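Frequently asked questions

I get the same emails over and over (which I love, please keep writing!) so I finally sat down and put the answers in one place. If yours isn't covered, the contact form works most of the time.

Who are you and what do you sell?

I'm Roksolana Marchuk and I fix up secondhand kids' furniture in Valstead. Small stuff mainly: chairs, stools, step stools, the odd toy chest. I started when my daughter outgrew her Pudholm table and I couldn't bear to put it on the curb, and then a neighbor wanted one just like it, and well, here we are.

Do you take custom colors?

Yes! Send me a paint chip or the name of the color and I'll get as close as I can. I can't promise an exact match on a photo from your phone, so if it has to go with the curtains, mail me a scrap of the curtains.

What paint do you use?

Water-based, low odor, sold for toys and nursery furniture. I do two coats of color and then a clear coat, and I leave each piece alone for 3 weeks before it goes anywhere. People ask if I can hurry that up for a birthday. I can't, sorry. Order early.

How much does a chair cost?

A plain repaint on a chair you already own is $70. If I'm finding the chair too, it depends on the chair. Old Kolář school chairs are getting pricey and I pass that along, with some grumbling.

Do you deliver?

Inside Valstead and out as far as Utden, yes, usually in the evening. Beyond that I ship, but shipping a chair is a pain and it can cost more than the chair did. Pickup from my porch is free and you can meet the dog.

Can I leave my old furniture with you?

Ask first, please! I came home in March to four high chairs and a crib on the lawn. I don't do cribs or high chairs at all, too many safety rules I'm not set up to check.

What height should I buy?

Measure from the floor to the back of your kid's knee while they have shoes on. That's your seat height, give or take a little. Don't buy big so they can grow into it, they'll just slide off the front and go back to the couch. 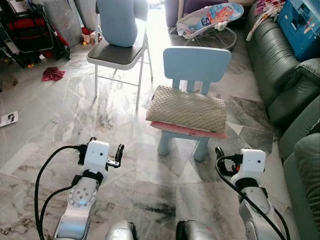

Will the legs scratch my floor?

Chair feet are the thing I fuss over most, and every piece leaves my place with felt pads already on. Wood floors are the ones people worry about, but tile is no picnic either. Grit gets stuck in the felt and then it drags. If you've got a small chair on marble tile, like the light blue one on the gray-and-white floor, peel the pads off and swap them when they start looking dirty. They're cheap. Rubber caps are the other choice, though the black ones can leave marks on a pale floor, so I only use clear.

How do I clean it?

Damp cloth, a drop of dish soap, dry it off. No scrubby sponges and no bleach wipes on the painted ones. Crayon comes off with a bit of baking soda if you go easy.

My friend Ailbhe Ní Bhriain said you teach a class?

Ha, thanks Ailbhe. I've done one, in her garage, and I'd do another if enough people ask. Put "class" in the subject line so I can find you again.

Last updated 13/11/2021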